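The divided box is staying

I finally got around to the work table this month. It had been collecting things since we moved to Muranley, and by December there was room for a laptop and one forearm. The table is two sections pushed together with a seam down the middle, and small stuff likes to end up along that seam. Screws, mostly.

My usual method is to buy a set of plastic bins, fill them, and then lose track of which bin has what. I did that twice in the old place. The last set was a Zondosetti stacking thing with 43 little drawers, and I used maybe the top row. I sold it before the move and don't miss it.

What I have now is a cardboard box with partitions in it. It came with an order from Yimyam and I almost flattened it for recycling. The compartments aren't all the same size, and I've found that's better for the kind of junk I own. Small packets can go in the small ones. Anything with a cord goes in a big one.

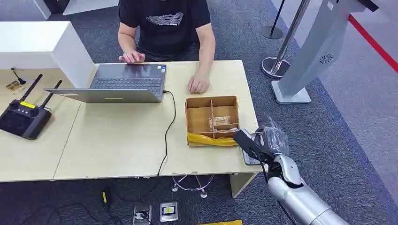 The rule I'm trying is that nothing gets its own bag inside the box. Bags are how I got into trouble before. I'd put three adapters in a bag, put the bag in another bag, and then buy a fourth adapter. So things come out of their plastic first, and the plastic goes straight in the trash. I'm less strict about wrappers with the part number printed on them, which I do end up needing.

Cables are still a problem. I went through the whole pile one evening and kept 2 of the thin ones with small plugs. The rest went to the electronics drop-off at Vornunum, which takes them for free but closes at 4, so check before you drive over. The laptop charger can't go anywhere. It runs off the front of the table to the floor because that's where the outlet is, and I've caught it with my foot more than once. I bought a pack of adhesive clips and they let go of the table edge within a week. Next try is a screw-in hook on the underside.

I also looked at real drawer dividers. The ones I liked were $131 for a set, and they didn't fit the cabinet anyway — too deep by half an inch. The box was free. If the cardboard gets soft I'll tape the corners.

Next up is the closet shelf with the paint cans.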